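Sim-to-real correlation: does a ranking from sim mean anything for tabletop pick and place?

Manipulation and Learning subforum
August 2024

gantry_fault
We've finished the first pass of a comparison and I'd like some people to poke holes in it before we write it up. Short version: we evaluated a set of policy checkpoints in simulation and on the real arm, same tasks, and looked at whether the sim ranking predicts the real ranking. It does, mostly, but the reason it does bothers me.

Setup. Seventeen checkpoints from three training runs, all the same architecture, different amounts of data and augmentation. The sim side is Prota, kitchen and dining rooms, randomized clutter on the table, 126 start configurations per checkpoint. The real side is 70 trials per checkpoint on a bench with household objects. Tasks are single-object: reach, grasp, lift and hold. No language conditioning. The policy gets one over-the-shoulder view and joint positions.

Rank correlation between sim and real success was high enough that I rechecked the script. Then I split it by training run. Inside any one run the correlation falls apart. Most of what we're seeing is that run C is better than run A everywhere, which you could have worked out from a handful of trials and a coffee.

So the question is whether the sim is any use for the thing we want it for, picking between neighbouring checkpoints. My current feeling is no. Happy to be told otherwise.

torque_and_see
Seventeen checkpoints over three runs is five or six per run. You can't say the correlation "falls apart" with six points. It could be 0.8 and you'd get garbage that often. What are the intervals?

gantry_fault
Wide. For run B it covers zero and it also covers 0.9. Fair point, I should have said "can't be shown" instead of "falls apart".

torque_and_see
Then you don't have a negative result, you have a small study. Which is fine, but title it that way.

mullock_heap
Also 70 real trials per checkpoint gives you a standard error near six points in the middle of the range. If neighbouring checkpoints differ by three points on the real arm, no simulator will ever correlate with that, because your real number is mostly noise. You need to correct for the reliability of the real measurement first. Split the 70 into two halves, rank within run on each half, see how well real predicts real. That's your ceiling.

gantry_fault
Did that this morning after reading your post. Real against real, split half, within run: 0.41 averaged over the three. So yes, the ceiling is low. Sim against real within run is 0.22. I'd been comparing 0.22 to 1 in my head.

mullock_heap
That's a much more interesting pair of numbers than the pooled one. Lead with it.

kelpie_servo
Can you say more about how the start configurations are sampled? We had a version of this problem where the sim looked well behaved only because every episode began with the gripper right over the target. The policy just had to go down. Once we started from further away the ordering of checkpoints changed completely.

gantry_fault
Good question. The arm base is placed on the floor at a random spot near the table and the joints start from one of several poses, so the gripper can begin well clear of the tabletop. Objects are dropped onto the table with a settle step. Clutter varies, but usually it's a mix of food and cutlery plus something taller. Target for each episode is drawn from whatever's on the table that passes a graspability check.

One of the far starts, with the apple as target:

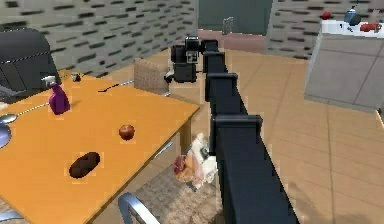

kelpie_servo wanted to know how many of the 126 are like that and whether success was broken down by start distance, and said that if it wasn't, the average was hiding two different tests under one number.

gantry_fault
Forty-one of the 126 I'd call far, using distance from gripper to target at step zero. And no, it wasn't broken down. I've run it now. Near starts: everything in run C is above 80 per cent and there's no spread left to rank. Far starts: spread from 22 to 61 per cent in run C. If I use only the far starts, sim against real within run goes from 0.22 to 0.34.

torque_and_see
You picked the subset after seeing the result. I'd want that on a fresh set of checkpoints before I believed it.

kelpie_servo
It's a ceiling effect though. That's a reason you could have written down in advance. Saturated items carry no information about ranking, any testing textbook will tell you that.

torque_and_see
Could have, didn't. I agree the mechanism is plausible. I've also got a drawer full of plausible mechanisms that didn't replicate.

gantry_fault
Agreed with both of you, annoyingly. We have a fourth run finishing in September and I'll commit to the far-only subset before touching it.

baroque_wrist
Different angle. I think everybody here is too worried about ranking and not enough about failure modes. We use Stureck for the same job and we stopped reporting success rates to the hardware people at all. We label failures: never reached, reached and missed, grasped and dropped, hit something else on the way. The distribution over those tells me whether sim and real are breaking for the same reason. Two checkpoints at 50 per cent can be failing for completely different reasons, and you'd want to know.

gantry_fault
We have labels for the real trials, done by hand by two of us. Not for sim. How do you do it in Stureck, automatically?

baroque_wrist
Contact events plus a height threshold on the target. "Reached and missed" is the fiddly one. We call it a miss if the gripper closes within a set radius of the target and no two-finger contact lasts longer than a few steps. Took a couple of goes to get the radius right. Expect to check a few hundred by eye.

gantry_fault
OK, I've written a rough version of that over our logs. We have 3865 failed sim episodes with contact data intact (some early ones were saved without it, my fault). Biggest category in sim is "never reached". Biggest on the real arm is "grasped and dropped". So they're not breaking for the same reason at all.

baroque_wrist
There you go. Your sim is testing getting to the object and your bench is testing holding on to it. I'd say that explains more of your 0.22 than the start distances do.

mullock_heap
Or the real bench is just easier to reach on. Is the real arm bolted in one place?

gantry_fault
Yes, fixed to the bench, same side every time. Sim base placement is random.

mullock_heap
Then it's not the same task distribution and I'd fix that before arguing about anything else. Either randomize the real base, which is a pain, or add a fixed-base split in sim that matches the bench. The second one is an afternoon.

torque_and_see
Seconded. Right now the comparison mixes a physics gap with a sampling gap, and only one of those is what people mean by sim-to-real.

baroque_wrist
I don't fully agree. If the robot is going to be deployed in varied spots then the fixed bench is the wrong one, and matching sim to it just makes the two agree about something you don't care about. Correlation with a bad reference isn't worth much.

torque_and_see
Sure, but you can't learn whether the simulator is faithful unless you hold the sampling fixed. Those are separate questions and they need separate experiments.

baroque_wrist
We'll have to differ on which one is worth the bench time.

kelpie_servo
What's the friction setting on the objects? "Grasped and dropped" being rare in sim makes me suspicious straight away. Default coefficients in most of these packages are very generous.

gantry_fault
One coefficient for all objects, inherited from the Barroso object pack. I haven't touched it. I've now looked at it and it's high enough that I don't think anything would ever slip.

kelpie_servo
Start there. Sample it per episode, and drop the lower end until you see some slipping. You don't need to measure every object. I'd also check the mass values, some of the food items in that pack came to us with the same mass as the crockery.

gantry_fault
Checked. The bread and the bowl weigh the same. Wonderful.

newt_raphson
Reading along and learning a lot, thanks all. Possibly a dumb question: why not skip the simulator and do fewer, better-chosen real trials? With split-half at 0.41 it sounds like the real side is where the noise is.

mullock_heap
Not dumb. If you use paired trials, same object positions for every checkpoint, you take out a big chunk of the variance. gantry_fault, were yours paired?

gantry_fault
No. Objects were reset by hand with no template. We did talk about printing a mat with position marks and never got to it.

mullock_heap
Print the mat. I'd expect that to do more for you than doubling the trials.

newt_raphson
The Lativow reset sheets work for this if you don't want to make your own. The grid is coarse, but it's the same grid each time.

gantry_fault
Downloaded, ta. Plan as it stands:

Fixed-base split in sim to match the bench, keeping the random-base one as a separate number.
Far starts only for ranking, committed in advance, tested on the fourth run.
Friction and mass sampled per episode.
Automatic failure labels on both sides, with the existing hand labels used to check the real ones.
Paired real trials on a marked mat.

I'll post the split-half figures again once the paired trials are in, before I look at anything from sim.

torque_and_see
Put the intervals in this time.

gantry_fault
Will do. If anyone has a miss radius that worked for a parallel gripper on small round objects, I'd take it as a starting value. Mine is calling half the apple episodes misses and I don't trust it.

baroque_wrist
Ours is set from the object's own bounding sphere plus a margin, so it scales. I'll dig out the margin and message you.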